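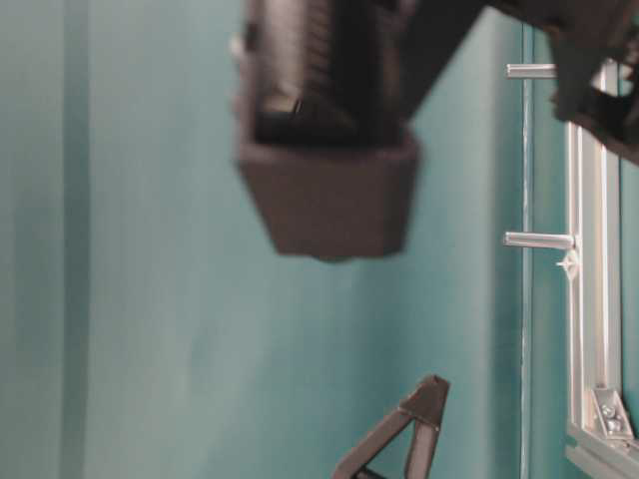 附件1：右侧立柱和横梁的接头，三角角码，两颗螺栓

工单主题：铝型材框架右下接头松动，横梁往下坐，推的时候会响
提交人：Szymon Głowacki
地点：Pretstead，一楼里间
产品：Garik 铝型材框架（30 系列，自己组装）
受理方：Witkowska 售后支持
状态：已解决，留作参考

【提交人的描述】

你们好！先说一声不好意思，我写东西一向啰嗦，请慢慢看，泡杯茶再看也行。

框架是去年从你们那儿买的，连型材带角码带一袋子螺栓螺母，一共三千多（准确说是 3,000 多，发票我还留着，需要的话可以再发）。装的时候是我自己一个人照着图纸装的，装完挺得意，横平竖直，谁来了我都要拉着人家看一眼。用到现在大体上我是满意的，所以这封信不是来吵架的，真的是来请教的。

问题出在右边，就是附件里那个接头，立柱和下面那根横梁碰头的地方。大概从 July 开始，我用手扶着立柱上半截轻轻往前推，能听见“咯”的一声，松手再“咯”一声。起先我以为是地板，因为这间屋子的地板本来就爱响，后来蹲下来把手指搭在角码上，才感觉到是角码在动，动得很小，可是手指头骗不了人。再后来我拿水平尺放在横梁上，气泡已经偏了，靠外那一头比靠立柱那一头低一点。

我已经试过的办法：

一、用内六角扳手把角码上的两颗螺栓各拧了一把。立柱那一颗拧得动，拧到底觉得吃上力了；横梁那一颗怪得很，拧着拧着忽然变轻，再拧又变重，来回好几次，我不敢使蛮劲，就停了。

二、垫过一片薄纸板在横梁外端的下面。不响了，可是过一天又响，纸板也压扁了，我自己都觉得这办法难看。

三、往接缝里点了一滴缝纫机油。（请别笑话我，我母亲的办法，什么响了都点一滴。）响声小了半天，后来又回来了。

另外立柱上往左伸出来的那两根细金属销，我没有动过，不知道跟这件事有没有关系，也想请你们看一看。如果要拆，请告诉我先拆哪个，我怕一拆别的地方跟着散。

还有一件小事顺便问问：后面那面墙是蓝绿色的，刷上去没多少年，我很喜欢，不想让型材的端头磕出印子来。框架如果要挪，有没有什么好办法？

谢谢你们，慢慢来，不急，只是心里老惦记着。

Szymon

【支持回复】

Szymon 您好，

谢谢您写得这么细，我们这边读得很高兴，比“坏了，怎么办”好处理多了。照片也收到了，放大看了接头那一块，角码贴在转角里，两颗螺栓头都在。光看照片判断不了松紧，所以下面要麻烦您动手查几样。

您说横梁那一颗“忽然变轻，再拧又变重”，这句话很有用。我们猜是槽里的 T 型螺母没有转正。这种螺母是从槽口斜着放进去的，拧的时候它应该跟着转四分之一圈，横过来卡住槽的两边。要是它只转了一半，就会卡在槽口的边上，手感上好像紧了，稍微一受力又滑回去。角码看着是装好的，其实只靠立柱那一颗在拉着，横梁自然会慢慢往下坐，推一下也会响。

请您按下面的顺序试一试：

先把横梁上放的东西都拿下来，再找个东西把横梁外端托住，高度以水平尺的气泡回到中间为准。木块加几张硬纸就可以，这回的纸板只是临时托一下。

接着松横梁那一颗螺栓，松两圈左右，不必取下来。用扳手往里顶住，手上能感到螺母在槽里晃。保持轻轻顶着，先往松的方向回一点，再一口气往紧的方向拧，螺母就会甩过来横住。

怎么知道它横过来了？您的螺栓是 M6 的，内六角孔旁边没有记号，看不出方向，所以只能靠手：转正之后再拧，阻力是一路平平稳稳加上去的，中间不会忽然变轻。如果还是一轻一重，请把螺栓和螺母整个取出来，看看螺母的两个角有没有磨圆，磨圆了就要换。

立柱那一颗请先松半圈，等横梁那颗带上劲了，再两颗轮流拧紧，一边一点。只拧一边会把角码拉歪，角码一歪，横梁也跟着歪。

至于那两根金属销，它们装在立柱上，不在角码这个位置，先不用拆。请只用手指轻轻扭一下，看看松不松，告诉我们就好。

缝纫机油请用干布擦掉，槽里也擦一擦。型材接头是靠压紧以后的摩擦吃力的，有油反倒爱滑。您母亲的办法用在合页上非常好！

墙的事：挪之前可以在型材靠墙的端头套上端盖，没有端盖，用厚毛毡剪一块，双面胶贴上也行。挪的时候最好两个人，一人一头抬着走，别贴着地板推。

支持组

【提交人更新】

收到收到，太感谢了。我昨天晚上就动手了，本来只想看一眼，结果一直弄到 11 点，茶凉了两回。

先汇报油的事：擦掉了，擦出来的布黑乎乎的，我都不好意思告诉我母亲。

横梁用两本旧电话簿加一块木头托起来了，气泡回到正中间。然后照你们说的，松两圈，顶住，回一点，再拧。第一次，一轻一重，跟以前一样。第二次，还是。第三次我索性把螺栓和螺母整个取了出来，拿到窗边一看，螺母有一个角果然是圆的，另一个角还好好的，边上有一道亮印子，应该就是它老在槽口上蹭出来的。心里一下子踏实了，原来我的耳朵和手指头都没有错。

家里的备用袋子里翻了半天，翻出几个螺母，可是看着比取下来那个薄一点，我不敢随便装。袋子上的标签掉了，只剩下一小截胶。请问能不能用？我把新旧两个并排放在尺子旁边量过了，长度一样，就是厚度差一点点，大约一张名片那么厚。

两根金属销我用手指扭过，都不松，纹丝不动。那我就继续不碰它们了。

还有，邻居从 Prarkarside 搬过来，家里也有一套差不多的架子，他说他当初每个接头都涂了螺纹胶，问我为什么不涂。我说我等 Witkowska 的人说了算。所以也替他问一句，涂好还是不涂好？

Szymon

【支持回复】

Szymon 您好，

幸亏您没有装！薄的那种很可能是别的槽宽用的，长度对得上也不行，装进 30 系列的槽里压不到底，会出现跟现在一模一样的毛病，过一阵子您又得半夜喝凉茶。请把它们另外收起来，袋子上写个“薄”字，免得以后混了。

我们今天给您寄一小包 30 系列用的 M6 螺母，不收钱，里面多放了一些，丢了掉了都不心疼。（掉进型材槽里的话，把型材竖起来轻轻敲，它自己会滑出来。）随包还有四个端盖，给您那面蓝绿色的墙。

装新螺母之前，请看一眼横梁槽口的边。旧螺母既然蹭出了亮印子，槽口上可能也有一道毛刺。手指摸上去要是刮手，用细砂纸顺着槽的方向蹭几下，蹭平就停，别蹭多了，然后用布把铝屑擦干净。

螺纹胶的问题：您这个框架放在屋里，又不怎么搬，不涂也可以。要涂的话，请用可拆卸的那种，螺栓前端点一小滴就够，别让胶流进槽里。您邻居如果每个接头都涂过，而且架子一直没事，那就让它去吧，千万别为了这个全部拆开重来。

装好以后托着横梁的东西先别撤，过一夜再撤，撤完放上水平尺看一看，隔几天再看一次。

支持组

【提交人更新】

包裹到了，谢谢你们，连端盖都是配好的，我高兴得当场就套上了两个。

槽口上真的有一道毛刺！很短，指甲能挂住。砂纸蹭了几下就平了。新螺母放进去，顶住，回一点，再拧，这一次手感完全不一样，像拧瓶盖似的，一路稳稳当当地紧上去，中间一点也不轻。我当时忍不住“哎”了一声，把猫都吓跑了。然后照你们说的，立柱那颗和横梁那颗轮流拧，一边一点，拧到两边都吃上劲。

过了一夜，把电话簿和木块撤掉，气泡在中间。推立柱，不响。再推，还是不响。我把上面的东西一样一样放回去，每放一样推一下，推到后来自己都觉得傻，可是真的不响了。

隔了几天又量过一次，没有变。地板倒是照样响，不过那是地板的事，跟你们没有关系。

螺纹胶我最后没有涂。邻居听完你们的话松了一口气，说他本来已经在找扳手了。

有一点小建议，也不知道该提给谁：备用螺母的袋子，标签能不能直接印在袋子上？贴的那种，放在抽屉里一年就掉了。我现在用油性笔自己写了，可是我的字，唉，过一年我自己也认不得。

这张工单可以关了。祝你们都好，有空路过 Pretstead，来喝杯热的茶。

Szymon

【支持备注，关单】

原因：横梁一侧 T 型螺母未转正，一角磨圆，槽口有毛刺，角码只有立柱一侧吃力。
处理：更换 30 系列 M6 螺母，打磨槽口毛刺，清掉接缝里的油，两颗螺栓交替拧紧。
金属销：用户手动检查，无松动，未拆。
附带：寄出端盖四个；袋子标签的建议已转给包装那边，他们回话说下一批就改成印的，请用户放心。
以后有同样描述（“拧着忽然变轻”）的来信，先请对方把螺母取出来看角，再谈别的。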